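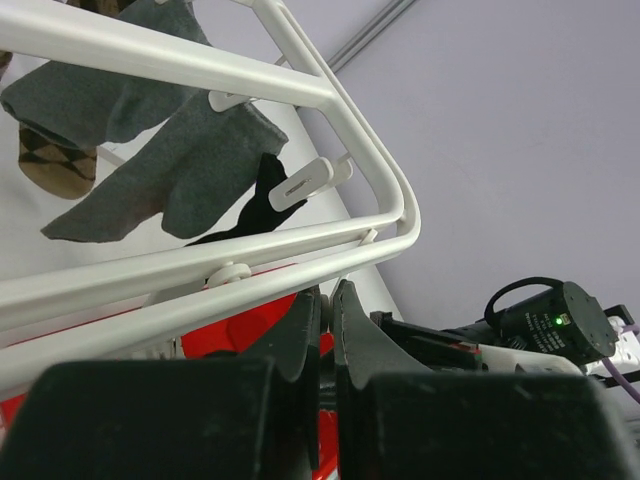
第四章 羊毛袜的第一次下水与定型

恭喜，你的第一双袜子下针了！从起针到收口，Wekumitz 套装里的那团线终于变成了能穿的东西，接下来这一步我个人最喜欢：下水定型。刚织好的袜子针目总有点紧一块松一块，脚跟那里尤其明显，过一遍水，线会舒展开，整只袜子像换了个人织的一样。工具用家里现成的就行，晾的地方也不讲究，灰袜子往白色的圆管晾衣架上一搭，和平时晾衣服没有两样。本章从线头讲到收纳，第一次做请按顺序来，做过两三双以后你自然会有自己的习惯。

4.1 下水之前

1. 把袜子翻到反面，检查所有线头。起针处、换线处和袜尖各有一根，用缝针沿着针目的走向藏进去，来回藏两次。
2. 线头先留一小截，别急着剪。羊毛遇水会伸长，现在齐根剪掉，晾好后很可能从正面冒出来。
3. 对照线标，确认是不是机洗线。套装里的 2102 号色是普通羊毛，不能机洗。
4. 深色和浅色分开泡。深灰、藏青第一次下水多少会掉一点浮色，属于正常现象。

注意：如果你用的是自己囤的线，线标又找不到了，一律按不可机洗处理。

4.2 浸泡

1. 盆里放凉水，水面没过袜子即可。
2. 加 2 毫升羊毛洗涤液，用手搅匀。没有的话，用一点温和的洗发水也可以。
3. 把袜子平着放进去，轻轻按到水下，直到不再冒小气泡。然后就不要管它了，去泡杯茶，或者给下一双起针！
4. 泡到线完全吃透水，捏一下袜跟，里外手感一致就可以捞了。
5. 捞的时候用手掌从下面托住整只袜子，不要提着袜口往上拎。湿羊毛很重，袜口会被自己的重量拉长。

小心：不要用热水，不要搓，不要在热水和冷水之间来回换。温度骤变加上摩擦会让羊毛毡化，毡了的袜子救不回来。Divya Gounder 在编写本手册时特地拿一只样品试过，结果那只袜子现在套在她的剪刀上当刀套，尺寸刚刚好。

4.3 去水

1. 双手把袜子拢成一团，慢慢挤压，绝对不要拧。
2. 摊一条干毛巾，把袜子平放在上面，从一头卷起来，卷紧。
3. 站到毛巾卷上踩几脚。对，就是踩！这一步特别解压，去水效果也比手压好得多。
4. 打开毛巾，如果袜子还在滴水，换一条干毛巾重复一次。

4.4 定型与晾干

1. 趁湿用手指把袜子理平：先拉直袜筒，再对齐脚跟，最后把袜尖的两侧减针线拉到左右对称。
2. 有袜撑就套袜撑。Rita 花样的袜筒是 52 针，配中号袜撑；没有袜撑，平铺在毛巾上理好形状也完全可以。
3. 罗纹袜口不要撑开，让它自己收着，弹性全靠它。
4. 放在通风处阴干，避开暖气和直射的太阳。想搭在架子上晾的，先平铺到半干再搭，从袜筒中段对折，不要只夹袜尖。
5. 隔几个小时翻一次面，脚跟和袜尖最厚，干得最慢。
6. 彻底干透以后，把刚才留下的线头贴着织物剪掉。

提示：用杆子搭着晾，有时会留下一道浅浅的折痕。穿上脚一会儿就消失了，介意的话喷一点水，用手抹平。

4.5 常见问题

袜子变大了。普通羊毛下水后会放松一些，起针前的样片一定要洗过再量。如果只大一点点，重新泡一次，平铺时把它往中间拢一拢。

左右两只不一样长。先别拆！湿的时候把两只叠在一起，短的那只轻轻拉到一样长，多数情况干了以后就看不出来了。

脚跟转角处有小洞。这是引返针的老毛病，找一截同色线，从反面绕着洞口缝一圈，抽紧，藏好线头。

袜子扎脚。再泡一次，水里加几滴发用护发素，漂净后照常晾干，会柔软很多。

4.6 日常清洗与收纳

1. 穿过的羊毛袜先挂起来透透气，不一定每次都要洗。
2. 需要洗的时候，重复 4.2 到 4.4 的步骤。含尼龙的 Trolent 机洗线可以装进洗衣袋，选羊毛程序，转速不超过 600。
3. 收纳时对折平放，不要把一只袜口翻过来包住另一只，时间长了罗纹会松。
4. 换季之前洗净、干透，再放进带拉链的袋子，和雪松木片一起收好。

下一章我们来织脚跟加固，会用到滑针和一根细细的尼龙伴线，非常好玩，请先把 2 毫米的直针找出来。

读者留言

Niamh Gilmartin：踩毛巾卷那一步我家孩子抢着干，现在每织完一双都要叫他。

Aisling Horgan：请问 Ó Riain 的段染线也能这么泡吗？红色那一段我有点怕掉色。

Áine Ó Dubhghaill：回楼上，我泡过，水里加了一小勺白醋，有一点点粉，袜子本身没串色。不放心就先剪一截线头泡泡看。

Sarmīte Hunt：4.1 第 2 条救了我！上一双就是先剪的线头，脚背上冒出来一根，每次穿都看见它。

Aisling Horgan：谢谢，剪了一截正泡着呢。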